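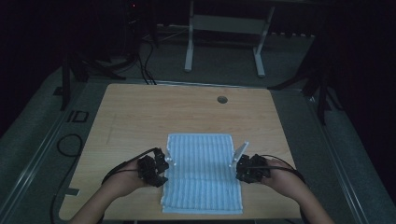

Speaker notes, 25 February 2024
Talk: "Four weeks with the Amin hand kit"
Speaker: Yamuna Thevar, Nondelville

Slide 1. Title

Good afternoon. Say my name slowly, because last time it was written wrong on the door. Thank Imani Marchetti for the invitation. Tell the audience that we paid for the kit ourselves, at the normal price, and that Cuvbridge did not see these notes before today.

Please keep questions about price for the end. I have one slide for that.

Slide 2. What is in the package

The kit is a pair of handheld grippers. You hold one in each hand and you do the task yourself, and the kit records the movement of both hands and the opening of the fingers. The recording is then used to train a robot arm with the same fingers. Many of you know this method, so I go fast here.

In the box we received:
- two grippers, left and right
- two cables, black, for power and data
- a set of white finger parts
- a short printed guide
- a license key for the Fomico software, valid for one year

Not in the box: the computer, the stands, the table. The web page says this, but only in the small text. Our first order had to be followed by a second order.

Slide 3. Why we tested with towels

Our client has a hotel laundry, and folding is the part of the work where they lose people. So the test had to be with cloth. I chose towels because they are flat, cheap and difficult enough. A ribbed towel is a good first object. The stripes help you to see if the fold is straight, and later the labeling person can see it too.

(Pause. Ask who has folded a towel with two pliers. It is close to this feeling.)

Slide 4. Setting up

Raghavendra Nadar did the setup with me. The guide promises 60 minutes. We needed a full day, and most of it went to the cables and to the positions of the stands. I would give these recommendations:

Put the table where you can walk on three sides of it. Use a plain table, light color. Our towel is light blue and we could still separate it from the wood in the recordings, but a darker towel was easier. Close the curtains if you have them. Sunlight moving over the cloth gave us two lost mornings in February.

The cable comes out of each gripper and must make a loop before it goes to the side. If the loop is too short, it pulls on your wrist. If it is too long, it falls on the cloth. We found our length only by trying. I asked Cuvbridge for a wireless version and they answered politely that it is planned.

Slide 5. Doing the work

Now the main part. Speak slower here.

One recording is one fold. You begin with the towel flat, you approach the edge with the white fingers, you close, lift, carry, put down, open. Then you flatten the towel again and start over. In a good hour we made 70 recordings. At the end of the second week we had a session with 200 in one day, with two people changing places, and I do not recommend it. The grippers are not heavy when you take them from the box. After lunch they are heavy.

The thin finger is the best thing in this kit. It goes under the edge of a towel almost without making a wrinkle. With our old grippers we had to pinch the cloth from the top, and each fold had a small hill in it.

The weak point is the feeling of closing force. You press and you do not know how strongly the cloth is held. Gadisa Negussie, who made more recordings than all of us, learned to listen to the mechanism. For a new operator this is difficult to teach.

Slide 6. The software

Fomico opens quickly and the recording screen is clear. Three remarks.

First, the names of the files. They are made only from the time, so if you forget to write the task in the note field, you will search for a long time afterwards. We forgot.

Second, the check for bad recordings is useful. It marks the moments where the position of a hand was lost. In our case it was mostly when one hand crossed over the other. After we changed our way of folding, so that each hand stays on its own side, the marks became rare.

Third, the export. It worked the first time with our training code, and I want to say this clearly, as with other suppliers I spent weeks on it.

Slide 7. Support

We wrote to support 4 times. The answers came from Annelore Weidemann, always the next working day, and she read the question before answering it. One finger part had a loose screw when it arrived. The replacement came free of charge, but we had to pay the return of the old one. I find this a little small from them.

Slide 8. Would I buy it again

For cloth, yes. For heavy or wet objects I cannot say, we did not try. If your operators have small hands, ask for a trial first. The handle has only one size, and two persons in our team could not close the fingers fully without moving their grip.

Show price slide. Do not read the numbers aloud. The license renewal is on the last line, and I want people to look at it themselves.

Slide 9. Questions

If nobody asks, start with the question about training time, which Imani always gets. The answer is that our client's arm has not folded in the laundry yet, only in our room. I will report when it does.

Leave the grippers on the front table after the talk, without power. People can hold them. Collect the finger parts before leaving.

Related talks
Choosing stands and clamps for a small recording room
Cloth, paper, foil: what thin fingers can pick up
Reading a software license before you sign
Training new operators in the first week
Notes from the Nondelville automation evening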